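Kardale Community Help
Topics > Simulation and Learned Control > Reproducing Published Results

Background randomization and reported success rate for a pick task

Posted by mherrold_lab
Status: Open

Our group is attempting to reproduce the background randomization result described in the Zumitz method note. The note states that a grasping policy trained entirely in simulation transfers better when the surroundings behind the table are replaced at every episode, while the table, the arm and the target cube are kept the same.

We trained two policies with identical settings. The first saw one fixed background. The second saw a new background in each of 1000 episodes. When both were evaluated in simulation against backgrounds held out from training, the second policy performed no better than the first. We have confirmed that the random seeds differ and that the lighting follows the background in use.

We would appreciate guidance on two points. First, is the number of episodes sufficient to expect the published effect? Second, should the camera position also be varied during training? The method note does not address the camera.

Replies

Ginette Sutherland
Evport Simulation Support

The episode count is unlikely to be the cause. In our internal reproduction, the difference between the two conditions was visible at 1000 episodes, although it became clearer with longer training.

I would ask you to review how the held-out backgrounds were selected. The background library distributed with the Bravo environment is organized into 6 groups, and the images within a group were prepared from the same location. If individual images are held out at random, nearly every location in the test set will also have been present in training. Please hold out entire groups. We train on 4 groups and evaluate on the remainder.

A second matter concerns the fixed-background policy. It should be evaluated on the same held-out groups and from the same starting cube positions. If its starting positions are drawn separately, the variation between draws can be larger than the effect under study. Save the list of starting positions to a file and load that file for both evaluations.

With regard to the camera, the published comparison holds it fixed. Varying it is a reasonable extension, but the results should be reported separately, as they no longer isolate the contribution of the background.

A typical training view uses an industrial hall as the background, with the target cube resting near the gripper.
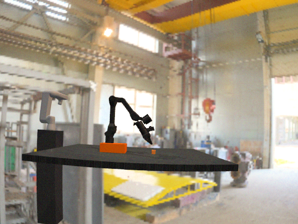
Does the policy receive the position of the cube as an input?
The policy receives only the camera image and the joint angles of the arm. The position of the cube is used by the simulator to compute the reward and is not passed to the network.

Please post the revised success rates for both conditions once the group split has been corrected.

tabletop_ed

We had the same problem. Check that the background is in fact changing. Ours was loading once at startup and staying there for the whole run, and the log still said it was randomized. Save a few training images to disk and look at them. I do not know about the camera part.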